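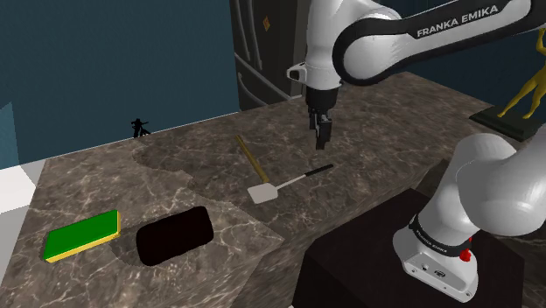
My two-monitor desk, finally sorted (mostly)

So October was the month I gave up on my old docking station. It had been dropping my second screen every time the laptop went to sleep, and I'd been unplugging and replugging the same cable since spring like some kind of morning ritual. Enough!

I ended up with the Trundano dock, the small one with the ports on the back. I'd been going back and forth between that and the Biltine for ages, and what settled it was Vikas letting me try his for an evening. (Thank you, Vikas, and sorry about the coffee ring on the box.) The Biltine is cheaper and has one more USB port, but the power brick is enormous and I have no floor space left under there.

Setup took me 9 minutes, and most of that was peeling off plastic. Both monitors came up right away, except one was sideways – my own fault, I'd rotated it in the settings months ago and forgotten. The keyboard and mouse worked straight off. The webcam didn't until I moved it to the other USB port, and I still don't know why. If you do, please leave a comment!

Things I like: it's quiet, it wakes up when the laptop wakes up, and the charging light is a dim white one you can ignore at night. My last dock had a blue one that lit up half the room.

Things I don't: the cable that comes in the box is way too short. I wanted the dock on the shelf behind the screens and it just won't reach, so for now it sits next to my mug looking untidy. I ordered a longer cable from Moussa, which came in a padded envelope with 2 in it when I'd paid for one. Nice surprise, but the first one only charged and wouldn't carry video at all. The second one is fine so far.

Lamai asked if it would run her older monitor with the VGA plug. Not directly, no, you'd need an adapter, and the one I have in my drawer only goes up to 800 by 600 before it starts flickering. I'd hold out for a newer screen if you can.

Next up is the printer, which has decided it lives on a different network from everything else in the house. I'll post again once I've got it talking to the laptop.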